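철제 부품함 오래 쓰는 법, 그리고 바닥에 굴러다니는 것들에 대하여

작업실을 정리한다고 하면 다들 수납함부터 산다. 나도 그랬다. 플라스틱 통을 7개 사서 라벨까지 붙였는데, 지금 그 통들은 라벨과 전혀 무관한 물건을 품고 잘 살고 있다. '나사'라고 적힌 통을 열면 테이프가 나온다. 그래서 결국 윗부분이 바깥으로 벌어진 네모난 금속 통으로 돌아왔다. 뚜껑도 칸막이도 없다. 숨길 데가 없으니 거짓말도 못 한다.

벽이 비스듬한 통의 장점은 손을 넣어 보면 안다. 벽이 수직인 통에서는 구석에 박힌 와셔 하나를 꺼내려고 손톱을 희생해야 하는데, 경사진 통에서는 작은 것들이 알아서 가운데로 내려오는 편이다. 물론 내려오지 않는 놈도 있다. 그런 놈은 대개 지금 당장 필요한 부품이다.

바닥 긁힘은 포기하시라. 금속 바닥은 쓰는 순간부터 잔흠집이 나고 허연 자국이 생긴다. 처음 한 달은 신경이 쓰여 마른 천으로 닦고 또 닦았다. 2월에 놀러 온 리스 야콥스가 그 모습을 보더니 "통을 쓰는 거야, 모시는 거야?" 하고 물었다. 그 뒤로는 중성세제를 푼 미지근한 물로 가끔 닦고, 물기만 바로 없앤다. 철수세미는 쓰지 말 것. 흠집을 없애려다가 더 많은 흠집을 얻는다. 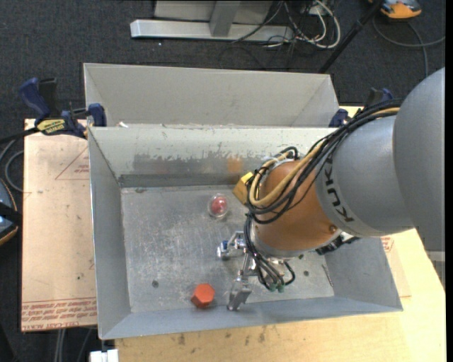

통에 한꺼번에 많이 넣지 않는 것도 요령이다. 바닥이 보여야 뭐가 있는지 안다. 나는 통을 두 개 앞뒤로 놓고, 앞쪽에는 이번 주에 쓸 것만, 뒤쪽에는 갈 곳이 정해지지 않은 것을 넣는다. 뒤쪽 통이 차면 일주일을 더 기다린다. 그래도 찾지 않은 물건은 버리거나 코르 바우터르스에게 준다. 코르는 뭐든 받는다. 그 집 창고는 안 봐도 훤하다.

색도 써먹을 만하다. 회색 바닥에 회색 부품을 놓으면 눈앞에 두고도 못 찾는다. 잘 잃어버리는 것은 주황이나 빨강처럼 튀는 색으로 고르거나 투명한 작은 용기에 담아 둔다. 뚜껑을 열지 않고도 내용물이 보이니 라벨을 붙일 필요가 없고, 라벨에 배신당할 일도 없다.

바닥에 구멍이 있는 통이라면 그 구멍보다 작은 것은 넣지 말자. 당연한 소리 같지만 나는 작은 너트를 찾느라 작업대 밑을 40분 기어 다닌 적이 있다. 너트 대신 작년에 잃어버린 연필을 찾았다. 꼭 작은 것을 넣어야겠다면 얇은 고무판을 잘라 깔면 된다. 떨어뜨릴 때 나는 소리도 줄어서 식구들의 표정이 한결 부드러워진다.

마지막으로 가장자리. 얇은 철판은 모서리가 날카로울 수 있으니 새 통을 들이면 장갑부터 끼고 만져 볼 것. 거친 데는 고운 줄로 살살 밀고 가루를 닦아 낸다. 반창고는 통 안에 두지 말고 서랍에 따로 두시라. 피 나는 손으로 부품을 뒤적이는 일은 한 번이면 족하다.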